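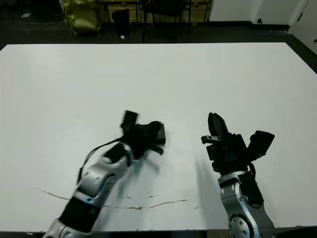 Cleaning and Inspecting a White Tabletop

A white work surface shows wear earlier than a dark one, and most of what shows is removable. The procedure on this page covers a full clean, a check for cracks, and the decision to fill or leave a defect. Before starting, sort what is on the surface into two groups. The large tabletop shown at the top has marks and a crack line, and these are treated separately: marks are cleaned, a crack line is measured and then sealed if needed. Shadows can hide both, so move the light at least once during the inspection.

What you need

Two microfiber cloths
Dish soap and warm water
Isopropyl alcohol
Melamine sponge
Plastic scraper
Masking tape and a pencil
White surface filler
Flashlight

Step 1. Dry wipe

Wipe the whole top with a dry cloth, working from the far edge toward you in straight overlapping passes. Grit left on the surface will scratch it in the next step.

Step 2. Soap wash

Add a few drops of dish soap to a bowl of warm water. Wring the cloth until it no longer drips. Keep water out of any open crack. Dry the top with the second cloth.

Step 3. Spot treatment

Test alcohol on a small area near a corner first. If the finish turns dull or tacky, stop and use soap only. Otherwise, apply alcohol to the cloth and hold it on the mark for 20 seconds before wiping. Repeat once. Marks that remain can be rubbed lightly with the melamine sponge. It is a mild abrasive and will change the gloss if used with pressure. Use the scraper for tape residue, held almost flat.

Step 4. Inspection

Turn off the overhead light and hold the flashlight low, so the beam runs along the surface. Turn it 90 degrees and look again. A scratch or crack parallel to the beam is easy to miss on the first pass.

Draw a fingernail across each line. If the nail does not catch, record the line and leave it alone. If it catches, put a short piece of tape at each end and mark the end point on the tape in pencil. Check the marks again in September. A line that has grown past them should not be filled until the frame and feet have been checked for level.

Step 5. Filling

Mask both sides of the line. Press the filler in with the scraper, across the line first and then along it. Remove the tape before the filler sets. Curing time varies by product, so follow the label. Do not load the table until the filler is hard.

Notes

On the Stutley bench tops, the soap wash alone cleared most pencil and shoe rubber. Ink needed alcohol.

Record the result on the table card. Grultton shop cards use the form number 3071.

Last revised Tuesday, August 24, 2021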